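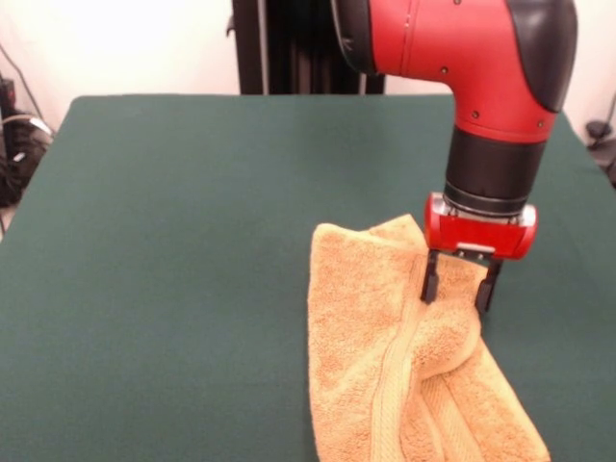

Fig. 1. Towel cell, gripper open over the cloth.

Week 4 handout: Looking after the towel cell

Hi all. Last week we did the safety walk and the enable switch, so I'm going to assume you can power the cell up and home the arm without me standing over you. This week is the stuff that keeps it running: the cloth, the fingers, the cables and the log. Bring closed shoes and something to write with (phones go in the tray by the door, same as always).

The cell runs the Dorero folding routine, which we've trimmed a bit for teaching. It's a simple job on paper. Pick up an edge of a towel, lift, carry it over, let go. Terry cloth makes it a lot more fun than that, because the loops grab at everything and the towel never lands the same way twice!

Before you start

Read the last entry in the log. If the previous group wrote "stiff", "clicking" or anything with a question mark after it, come and find me before you enable the arm. Then have a look along the cables from the wall to the arm. You're looking for kinks and rubbed spots, and for any loop that's crept in where the arm can reach it. Don't tug on connectors to see if they're tight. I've replaced two of them this term already and I'm a bit grumpy about it.

The green cover

The table cover does more work than people give it credit for. It gives the fingers a bit of forgiveness if they come down too low, and the towel shows up nicely against it. It also moves. If the cover has crept, your taught heights might still be fine but the surface under them won't be, so smooth it from the middle out to the edges and check that it hangs evenly over the corners. Go over it with the lint roller while you're there. Orange fluff builds up faster than you'd think, and it ends up in the finger pads.

Setting the finger height

This is where most groups lose their afternoon, so take it slowly. Drop the arm to 200 on the speed setting (the scale on our pendant goes to 3000, and no, you don't need it). Open the gripper all the way and jog down over the towel, with one finger on each side of the bit you want to pinch.

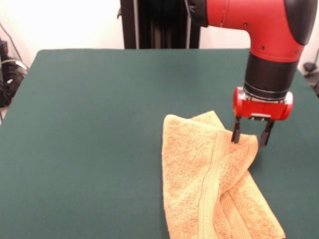 You want the tips deep enough to catch the whole fold and no deeper. Too high and you'll pinch a few loops off the top, and the towel slides out halfway through the lift. Too low and the pads drag on the cover, which you'll hear before you see. When you're happy, save the point, back off straight up, and come down on it again at the same speed. Do that 4 times. If one of them looks different from the others, go back and check the cover first and the mounting screws second. I know everyone wants to blame the software, but on this cell it's nearly always the cloth.

One more thing on grip points: stay off the flat woven band if you can. It's smoother than the pile and the pads behave differently on it. The Pranemell notes in the shared folder have a page on this, and it's worth a read even though their gripper is a different shape from ours.

Cleaning the pads

Arm disabled, key out, key in your pocket. Wipe each pad with a damp lint-free cloth, then a dry one. No solvent, please, whatever colour the label is. Run a fingernail along the join behind the pad and pull out any threads. If a pad feels shiny or has a lip on it, write it up and swap it from the Seserar box on the bench. Pads get changed in pairs.

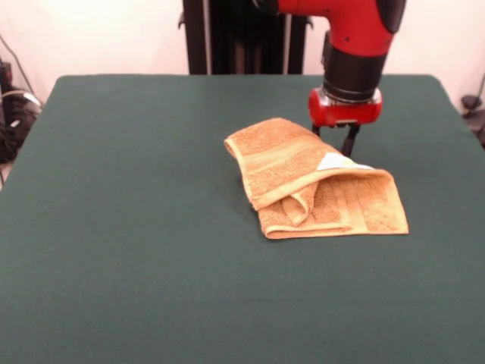 For the log

Write down the finger height you saved, whether you changed the pads, anything odd about the cables, and which towel you used. Initials at the end. Logs are due by Sunday night, and please finish the Maksymiv reading before our next session as we'll be starting on drop points.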